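The year our church gave up on silence, and then didn't

I was raised in a church where silence meant someone had lost their place. If the organist turned two pages at once, you could feel the whole of Mudgway Uniting hold its breath until she found the tune again. So when our minister, Rosalía Alcaraz, put a full minute of quiet after the sermon last December, I spent it working out what to cook for tea.

I wasn't the only one fidgeting! A bloke behind me unwrapped a cough lolly so slowly that it took up most of the minute (you know the sound). By the second month a few people had asked for a hymn there instead, and for a while they got one.

Then I went up to Naltatham for a weekend retreat, 590 kilometres on a road with one decent bakery. Crescencio Gallardo was leading it, and he had us sit for 20 minutes before breakfast with a single line from Psalm 62. I'd always read that psalm as David being terribly calm. Crescencio reckons he's talking himself into it, which is why he says the same thing twice, and I've been chewing on that ever since.

I still don't think quiet is holier than singing. My gran sang her prayers over the ironing and I'd put her up against any monk. But I came home and asked Rosalía for our minute back, and she'd already pencilled it in.

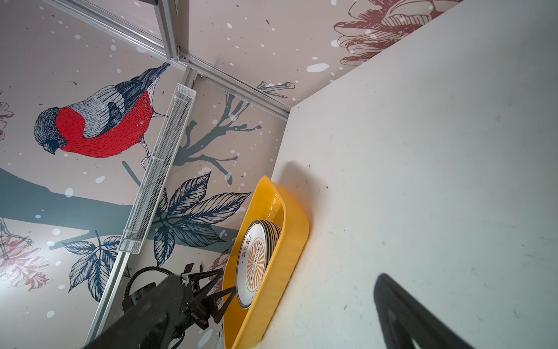
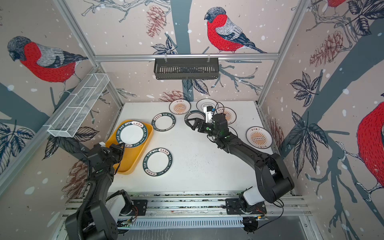
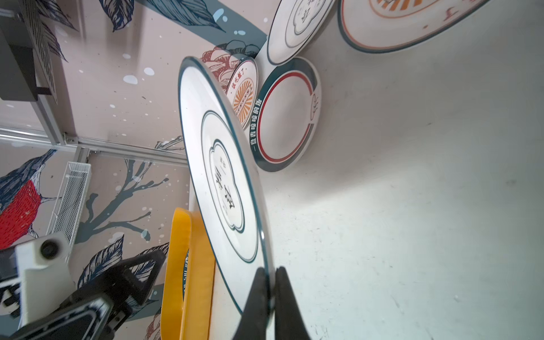
Filed under: Faith & Everyday Life

The hymn has moved to the start of the service now, where it wakes everyone up, and the minute is back after the sermon. I got through most of last week's without once thinking about tea.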